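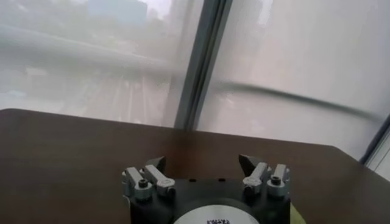
Cup replay notes, Estlow v Pemora. Finished 1-1 after extra time, Estlow through on penalties. A few things on how the shape changed, because the scoreline hides most of it.

1/ Pemora started in a 4-4-2 with a narrow midfield. Out of possession the wide men tucked in level with the center circle and left the full-backs to deal with the overlap. Estlow found that gap early and kept going back to it.

2/ The goal came from there. Switch of play, full-back free, low cross, Galli first to it at the near post. The center-back was marking the space behind him.

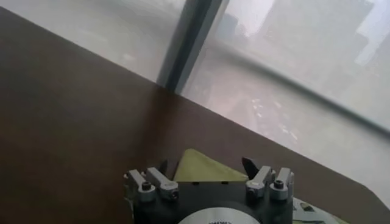 Gripper, fingertips up

3/ Rosario De Luca moved Pemora to a back three at half-time. It gave them a spare man against two forwards and let the wing-backs start 10 yards higher. Estlow's overlap stopped almost at once.

4/ The cost was second balls. With 2 in central midfield against three, Pemora lost nearly everything that dropped outside the box. They went long anyway and it looked poor for twenty minutes.

5/ Equalizer was a set piece. Inswinging corner, blocker on the goalkeeper's line of travel, free header from six yards. Estlow mark zonally and the blocker was never picked up. Same routine as the first game, opposite side. 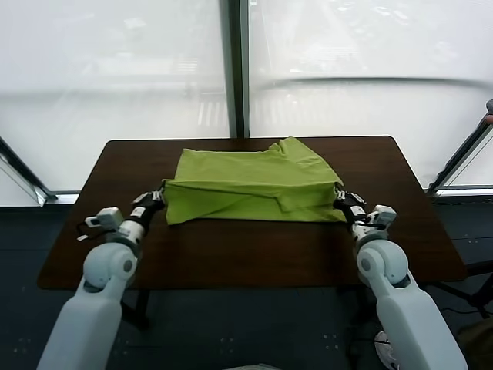 Green cloth, far edge of the table

6/ Extra time was mostly legs. Both benches used up, presses gone, lines stretched to forty yards or more. Best chance fell to Galli in minute 118 - left foot, across goal, wide of the far post.

7/ Penalties. Pemora's third taker stuttered, the keeper held his ground, saved low to his right. The other nine went in. Not much to analyze in that. 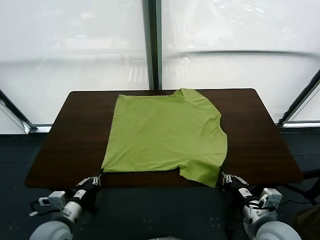

8/ Attendance was 3,529, up on the first game. The away end was full before kickoff and the turnstile line on that side was still moving when the teams came out.

9/ For the next round I would keep the back three and drop one forward into midfield. De Luca has the players for it. Whether he does it away from home is another matter - he went back to the 4-4-2 after the last cup exit.

10/ Corner diagrams to follow once I have gone through the second half again.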